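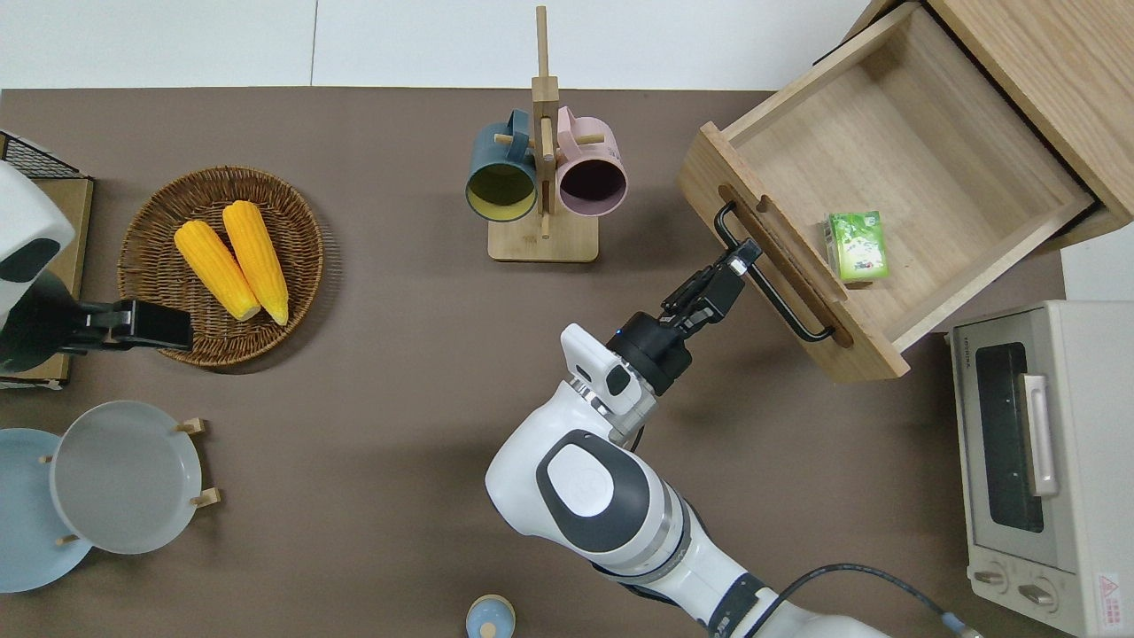

Storage Layout for a Shared Snack Counter
Final project report, Furniture and Interior Fittings course
Skuveslow Technical College, October 2019

Summary

This report covers the layout of a small counter for a shared student kitchen. The counter holds a drawer cabinet, a mug tree, a plate rack, a toaster oven and open baskets. The work had one main question: where should the drawer cabinet stand so that the drawer can be opened fully without moving anything else? A second question was whether the drawer was worth the surface it takes up. Two layouts were compared. The one with the cabinet turned at an angle to the table edge was chosen.

Background

The Trevari residence has a shared kitchen on each floor. Cooking is done at the main stove. Next to it each floor has a side table where residents make hot drinks and warm up small meals. The side table was bought as a desk and has no storage of its own. In July we visited and noted what was kept on it. Most of the clutter came from small packaged items such as drink cartons, tea and napkins, which had no fixed place and ended up in front of the oven or under the mugs.

Residents did not want wall shelves. The residence office did not allow drilling in any case. All storage therefore had to stand on the table and be removable at the end of the term.

Parts used

The drawer cabinet is a plain box in light wood with visible grain. It has a flat top, which can carry other things if needed. The drawer runs on black metal slides. The front has a black bar handle, U-shaped, bolted on from behind, and a rounded slot cut into the panel behind it. We first treated the slot and the handle as two ways of doing the same job. They are both kept in the final version because the slot gives room for the fingers when the bar is gripped from above.

The mug tree is wooden, with a post on a flat base and short pegs. A teal mug and a pink mug were used throughout the work. Mugs on this type of tree hang with the opening facing down or partly down, so dust is less of a problem than on a shelf. The drawback is width. A mug on a peg stands out well past the base, and the space it needs has to be measured from the mug and never from the foot of the tree.

The plate rack is a low frame of light wood. It holds plates upright at a slight tilt.

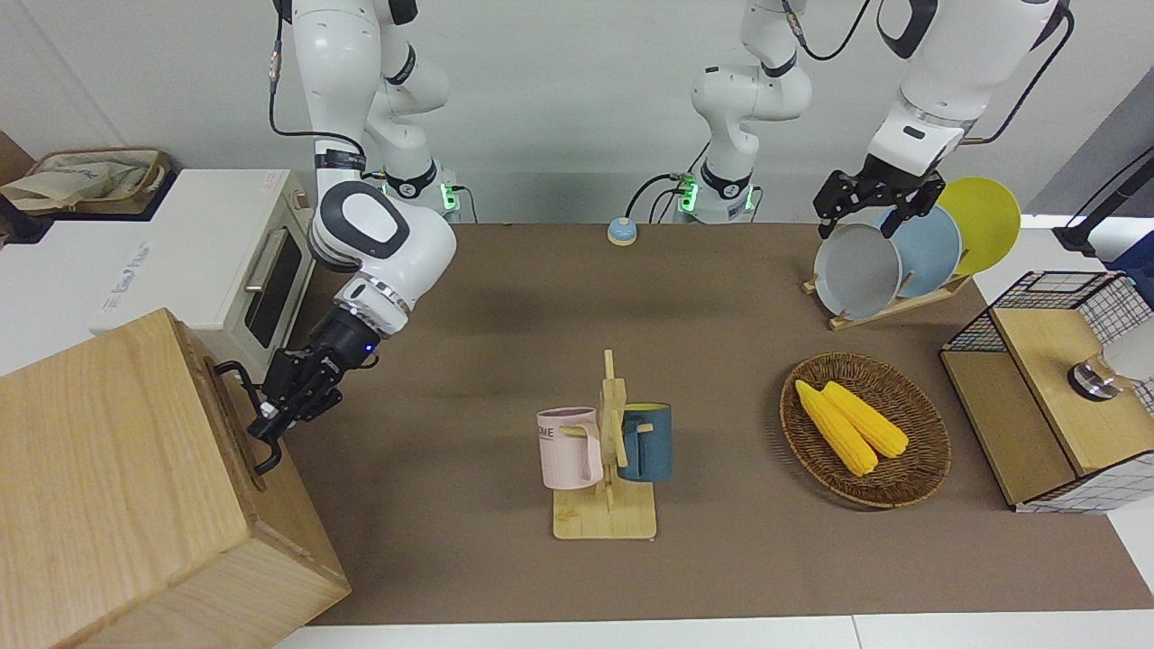 The rack was loaded with a gray plate at the front, a pale blue one behind it and a yellow one last. The yellow plate is the tallest when racked. Putting tall plates at the far end keeps the rims of the shorter ones free, and a plate can then be taken by the rim without touching the next. With the order reversed, the small plates were hard to see and harder to grip.

The toaster oven is white with a dark glass door and a silver handle. It needs open space in front of the door and some clearance at the sides and top for heat. Its position was treated as fixed in both layouts.

Baskets were used for loose food and cloth items. A round woven basket took corn on the cob and similar produce. A cloth bag went in a woven basket as well. Baskets are the least efficient storage per unit of surface in this project, but they can be lifted away in one move when the table is wiped.

We also kept the small service bell, light blue below with a beige dome. It takes up very little room and residents asked for it to stay near the back.

Layout A

In Layout A the cabinet stood square to the table, with the drawer opening straight toward the user. The table is 600 mm deep. With the drawer fully out, the handle came close to the front edge, and a person standing at the table had to step back to look inside. The mug tree had to be moved to the far side, next to the oven, where the mugs were close to the hot side panel. Layout A looked tidier in the drawing than it was in use.

Layout B

In Layout B the cabinet was turned so that the drawer opens diagonally across the table. The drawer travel is 22 cm. Turning the cabinet places most of this travel over the table surface and leaves the front edge free. The mug tree stands beyond the open drawer.

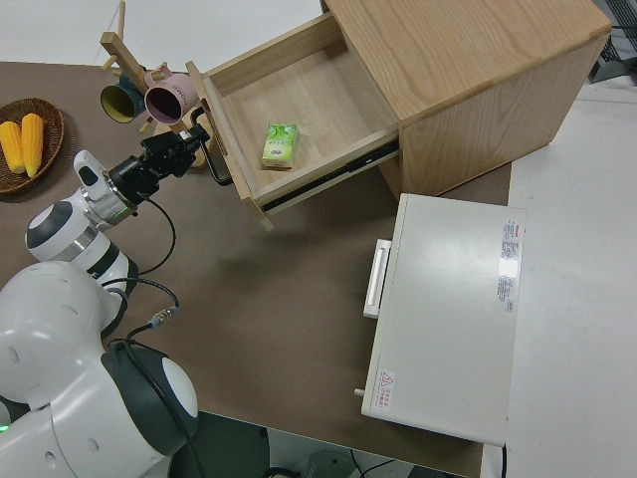 The main risk in Layout B is contact between the drawer front and the mugs. We set the gap by pulling the drawer all the way out with the widest mug hung on the nearest peg, and then marking the position of the base with tape - a crude method, but it gave a repeatable result. A second risk is a side load on the slides. In a turned cabinet the user tends to pull along his or her own line and not along the line of the drawer. If the pull comes from the side of the drawer instead of the handle, the load on one slide is higher.

Test procedure

The drawer was opened and closed 40 times in each layout by the same two group members. In each run we recorded whether the drawer touched any object, whether the cabinet shifted on the table, and whether the contents moved. The contents were kept light on purpose. For most runs the drawer held only a small green carton near the front, because a single light object slides easily and shows rough movement better than a full load. Further runs were made with a load of about 2 kg.

The Galtberg slide data sheet was used to check that the load was within limits. Felt pads from Hovland were fixed under the cabinet after the first runs in Layout A, when the cabinet moved slightly on closing. The same pads were left on for Layout B.

Results

Layout A gave no contact with the mug tree but did give contact with the user in several runs. Layout B gave no contact with either once the tape mark was followed. The carton moved in both layouts when the drawer was closed quickly. It moved less on a slow close, and hardly at all when it lay against the drawer front. A thin liner would probably fix this, but we did not test one. 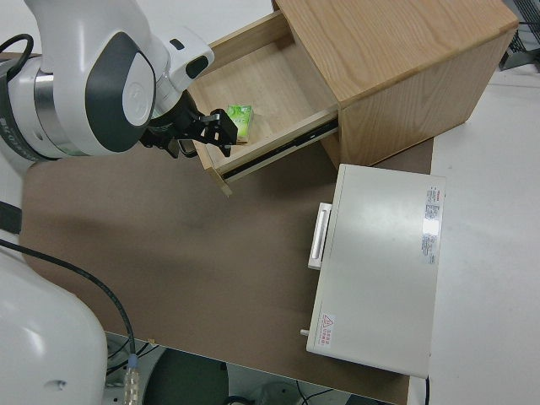

Limits and further work

The drawer is deep for the items it is meant to hold. Small boxes lying on their side use only the floor of the drawer, and the height above them is wasted. A removable tray at half height would give a second level, though it would also hide what is below. We drew one and did not build it.

The mug tree position depends on a tape mark, and tape will come off during cleaning. A shallow wooden stop fixed to the side of the cabinet could do the same job without marking the table.

All runs were made by group members who knew where the mug tree stood. The layout should be left in a Trevari kitchen for several weeks before the cabinets for the other floors are cut. The cut list and the slide mounting drawing are in Appendix A. The run records are in Appendix B.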